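Okay, so the Brundel cloth-folding job had a rough couple of weeks. I kept blaming the software every time a session came back with dropped folds – 6 bad ones in a row at one point – and I had poor Zokby re-running everything! Then I finally took a good look at the fingertips.

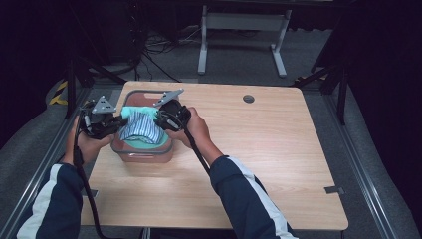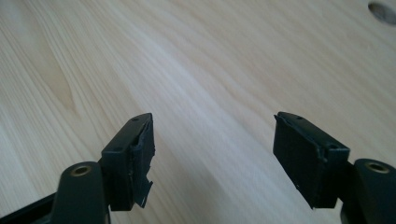 Striped cloth in the bin, and the fingertip pads up close. Check the torn flap on the left one.

So yeah, it was the tape. We haven't changed it since August (my fault, I own the checklist). Once the edge peels, fabric can snag on it or slide right out. New rule: look at both pads before you start, and if you see a loose edge, stop and re-tape. Spare rolls are in the Harb drawer.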